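Flolulgate

Flolulgate was a political controversy in the municipality of Wutitz concerning the awarding of an electrical refurbishment contract for public buildings to the firm Enache. It led to the resignation of the deputy mayor, a formal inquiry and a change to the municipal procurement by-law. The name derives from Flolul, the district in which the first of the buildings stood.

Background

Wutitz is governed by an elected council of 16 members, who serve four-year terms. Before the controversy, contracts below a set threshold could be approved by the deputy mayor without a vote of the full council. Larger contracts required open tender and publication of all bids received.

In its first year the refurbishment program was divided into two contracts, each falling below the threshold. Both were awarded to Enache. The rival bidder, Pladura, had submitted a lower price for the combined work and was told that its offer did not conform to the published specifications.

Disclosure

The division of the work became public in February, when a schedule of payments was attached in error to the agenda of an ordinary council meeting. The schedule listed 907 separate items, among them desk fittings, cabling and portable electrical equipment, many of them entered without a supplier's reference number. Opposition councillors requested the original invoices. The deputy mayor declined to release them on grounds of commercial confidentiality — a position later rejected by the inquiry.

A petition calling for an independent investigation received 2,459 signatures, enough under the municipal charter to oblige the council to debate the matter. The motion to establish an inquiry was carried with two members abstaining.
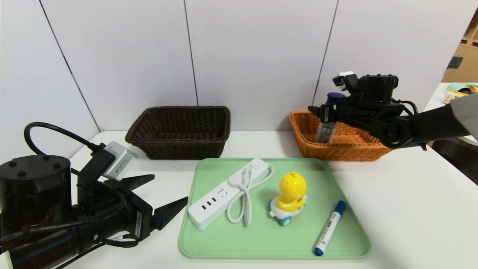
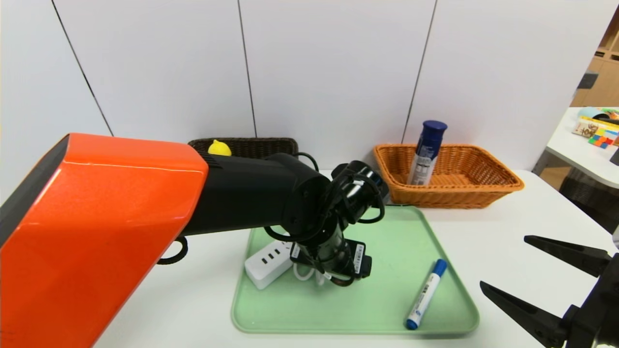

Inquiry and findings

The inquiry sat in public for most of its hearings. It found that the work had been split for the purpose of avoiding a tender, and that the reasons given to Pladura had been drafted after the decision was made. It found no evidence of personal payments to any councillor or municipal employee. Enache was criticized for incomplete record-keeping but was not barred from future contracts.

Aftermath

The deputy mayor resigned before the final report was tabled. The council subsequently amended the by-law so that related contracts are assessed at their combined value, and transferred approval of all electrical and building works to the full council. The amended by-law took effect on August 25, 2026.

See also

Government procurement
Municipal by-laws
Contract splitting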